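Unit 4: Reading a preliminary accident report

Read this before Friday's session. Bring a printed copy of the Lemieux packet, because we will mark it up by hand.

## Where this unit fits

So far the course has dealt with how flights are planned and how crews and controllers talk to each other. This unit moves to what gets written down after something goes wrong. Most people meet an accident through the first news stories. Those stories are put together in a few hours from airport staff, witnesses and airline statements, and parts of them are usually replaced later. A preliminary report comes next. The final report may take a year or more, and sometimes a good deal longer.

All three describe the same event, but they are different kinds of document and should be read differently.

## What a preliminary report contains

Formats vary from country to country. In most of them you will find:

- the type of aircraft, the operator, and the kind of flight
- the place and local time of the accident
- the number of people on board and the injuries, sorted into fatal, serious, and minor or none
- a short history of the flight
- the weather at the time, usually copied from the airport observation
- a statement of which recorders were found and what state they were in
- a list of work still to be done

A preliminary report normally doesn't give a cause. Students often lose marks here. If the report says the aircraft "touched down left of the centerline and left the runway," that is a finding of fact. If your summary says "the pilots failed to line up with the runway," you have added a judgment that the report does not make.

## The Lemieux case

We will use one case for the whole unit. A Fosus regional turboprop landed at Lemieux in October in low cloud and light rain. It left the side of the runway and stopped in soft ground beyond the edge lights. There were 20 people on board, 17 passengers and three crew. Everyone got out. Two people had serious injuries.

The crew had been cleared for one runway and had then asked to change to the other end after a report of shifting wind. The change was approved. There is a gap in the radio transcript after the approval, and a lot of the early press coverage was built on that gap. Some stories said the crew had stopped answering. The transcript shows only that no transmission was recorded on the tower frequency in that period.

The packet has four items:

1. the first wire story, as sent out on the evening of the accident
2. the operator's statement
3. the preliminary report
4. the radio transcript, with times in UTC

Watch the times. The wire story uses local time and the transcript does not. Half of the confusion in last term's papers came from mixing the two.
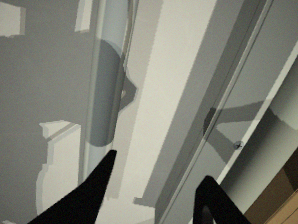
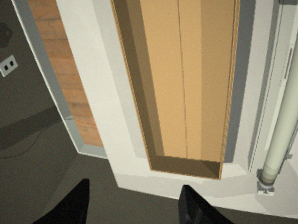

## Sorting statements

Take every sentence in items 1 to 3 and put it in one of these groups.

| Group | What goes in it | Lemieux case |
|---|---|---|
| Recorded | Comes from an instrument, a recorder or a log | Wind at the time of landing |
| Observed | Someone saw or heard it and says so | A passenger's account of a hard touchdown |
| Inferred | Worked out from other facts | Distance from touchdown to the runway edge |
| Claimed | Stated with no source given | "The plane appeared to be in trouble" |

Some sentences belong in two groups. Split them. "The aircraft bounced twice, according to a ground worker, and the recorder shows a high vertical load" has one observed part and one recorded part, and they don't fully support each other. A high load fits a hard landing. It doesn't tell you how many times the aircraft bounced.

Witness accounts need some care. People who see an accident from the ground often report fire or smoke before impact when there was none, and they may give the order of events wrong without meaning to mislead anyone. Passengers are usually better on sounds and on what happened in the cabin than on the attitude of the aircraft. None of this makes a witness useless. It means you write down where the person was and what they could have seen from there.

## Runway changes

A late runway change adds work at a bad time. The crew has to brief a new approach, reset the navigation aids, check the landing distance again and often fly a turn they had not planned on. The controller has to make sure that other traffic is clear and that both sides have understood which runway is meant.

Runways are numbered by magnetic heading, rounded to the nearest ten degrees, with the last zero dropped. At Lemieux the final approach course is 227 degrees, so the runway is 23. The other end is 05. Mixing up two ends of the same runway is a known problem, and it is the reason full readbacks are required. In the transcript, check whether the crew read back the runway number or only said "cleared to land." Mark the line.

## Comparing with Umano

The second case is shorter and is there for contrast. A Hekon cargo flight at Umano also changed runways late. The crew decided the approach was not stable, went around, and landed normally on the second try. There was no accident, so there is no accident report, only an internal summary of one page.

Two things to look for in the summary:

- At what height was the decision to go around made?
- Who called it?

Be careful about what you conclude from the pair. The weather was different, the aircraft were different, and the Hekon crew had no passengers to look after. A go-around at Umano does not prove that one was needed at Lemieux.

## Written work

Write a summary of the Lemieux accident for a general reader, one page, from the packet only. Give the source for each fact the first time you use it. Leave out cause and blame. If two items disagree, say so and give both versions - don't pick the one that sounds better.

Then add a short paragraph listing what you would still want to know. "More information about the weather" is too broad. "The wind reading at the threshold of runway 23 in the five minutes before touchdown" is the right size.

Hand in the sorted table with the summary. Late papers go in the box outside the department office.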